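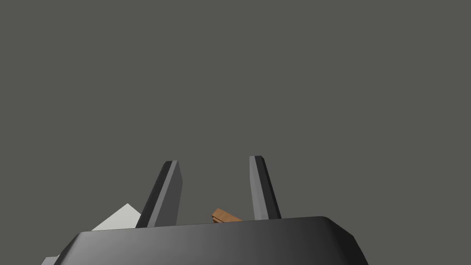

Halina Nowakowski wrote to us in June that superhero sites are all the same five people retyping the same press release, and asked why she should bother with another one. Fair question. We don't have a great reply, but we can tell you how Closivell works and let you decide.

About Us

Closivell covers comic book movies, the comics they come from, and the merchandise that follows them around. There are three of us on staff: Vaughn Van Dusen edits, Leokadia Krajewska reviews, and Maxence Vasseur writes about back issues and argues with the other two.

We don't run rumors. A "source close to the production" is usually a guy on a message board, and we've been burned by that guy before. If a trailer breakdown promises you 205 hidden details, most of them are a wall. Ours stop when we run out of things worth pointing at.

We're fans, mostly. Being a fan doesn't mean believing that every sequel was planned from day one, or that the director's cut will fix it. Leokadia has sat through more than 15 director's cuts for this site and will admit to liking one.

Reviews go up after we've seen the whole movie. That sounds like a low bar, but look around. We score out of eight, a holdover from Vaughn's old print zine, Femora, and no, we won't convert it to stars for you.

Studios sometimes send us screening passes. We take them and say so at the top of the review. We don't take paid posts, and calling it a "partnership" in your email won't change that.

Corrections go to Maxence, who will want an issue number. Everything else can go through the contact form. Please don't pitch us a list of the best capes.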